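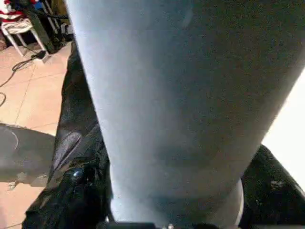

4.2 Camera placement and the close-range view

The wrist camera was the last part of the arm to be settled. In the first version of the build it sat on a separate post clamped to the bench, looking down at the work area. That gave a steady picture, but the arm blocked its own target during most reaches, and the post had to be moved whenever another member of the Mostordale workshop needed the bench. We moved the camera to the wrist, on a short printed bracket that shares two screws with the gripper plate. The bracket and camera together add 133 g to the end of the arm. The Pesik controller was retuned for the extra load before any of the trials reported in Section 5.

Figure 4 shows a view from this mount. A pale gray-blue form takes up most of the image, from the left third to the right edge, and the front of the gripper is visible only as a thin black strip along the bottom. The view has three properties that shaped the rest of the software: the near surface gives very little texture, the brightness range is wide, and the background holds many things that are not part of the task.

Texture. The surface of the large form is matte with a fine speckle. At this range the speckle is too weak for the corner detector we started with, which placed nearly all of its points on the glossy black material to the left and on the floor. Points on a glossy surface are poor anchors, as a highlight shifts when the camera moves. We changed the detector to work on edges and outlines, and lowered the weight of any point whose brightness was near the top of the range. The left outline of the gray form, where it meets the black material, can then be followed from image to image. The faint darker band low on the form is at the limit of what the detector picks up, and we do not rely on marks of this kind.

Exposure. The camera has a single automatic exposure setting for the whole image. In Figure 4 the area between the gray form and the right edge is almost washed out, while the tiled floor at the left is dim. With automatic exposure left on, the overall level also changed during a reach, and the tracker read some of these changes as motion. We now let the camera settle at the start pose, lock the exposure, and keep it locked until the arm returns. The cost is that bright areas stay washed out for the full reach. We accepted this, and the planner treats any fully white region as unknown space that the gripper may not enter.

The small metallic fitting on the gripper is a related case. It catches a spot of light just right of center, at the bottom of the image. The fitting moves with the camera, so the spot stays close to the same place, and a fixed mask over the lowest rows removes both the fitting and the black strip. The mask is drawn once, by hand, after the bracket is tightened. If the bracket is taken off for any reason the mask has to be drawn again. We tried painting a test fitting flat black, but the paint wore through in use and the mask was simpler.

Background. The workshop is shared, and we did not want a method that works only in a cleared room. At the left of Figure 4 there is a white plastic chair with red and white fabric over it, a tall black pole or stand beside the chair, and black cables lying in a loose curve across the tiles. None of these has any part in the task. The color-based segmentation in our early version was easily drawn to strong colors such as the red of the fabric, and it sometimes returned a target well outside the reach of the arm. Adding a reach limit fixed this more cheaply than training a better segmenter would have. Any region whose estimated distance is greater than 391 mm from the gripper plate is dropped before a target is chosen.

Distance estimates at close range are still the weakest part of the system. With one camera, distance has to come from the motion of the arm between images, and a smooth form that fills most of the view gives few points to measure from. The arm therefore makes a short sideways move before each approach and takes 16 images along the way. If too few outlines can be matched across the set, the arm backs off and repeats the move from farther away. Backing off is slow on the Kanside joints, which are geared for holding strength, and it accounts for much of the difference between the fastest and slowest reaches.

A second camera would give distance directly. We considered the two-camera bracket published with the Panganiban arm, but it is wider than our gripper plate and would strike the bench in the low poses. A narrower bracket could be printed. It would put the cameras so close together that we expect little gain at the far end of the reach, and we left it for later work.

4.3 Calibration

Camera calibration was done with a printed checkerboard taped to a flat board. The arm was moved by hand through a range of poses with the motors off, and 212 images were kept after blurred ones were removed. The bracket flexes slightly when the arm stops suddenly, so images taken just after a stop are not used for calibration or for the distance estimate. The offset between the camera and the gripper plate was solved for in the same step, and is stored with the mask file so that the two are always replaced together.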